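Home Modules Reading Timetable Contact
Search this site Enter keywords Go

Week 2: Do people sleep worse than they used to?

The Nokcombe survey is quoted everywhere and deserves a harder look. It asked 405 adults how long they slept, and 215 said less than their parents did. How would they know? Very few of us kept watch over our parents at night.
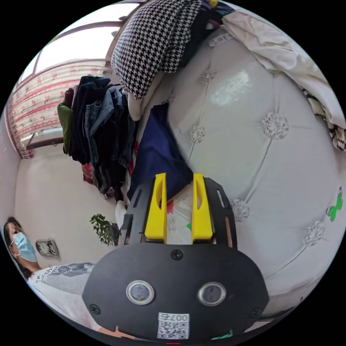
The Hanham diaries are a bit better - people wrote down bedtimes each morning - but only 134 were handed back complete, and bad sleepers may be keener to fill in a form.

For the seminar, read the Hanham method section and note what was left out.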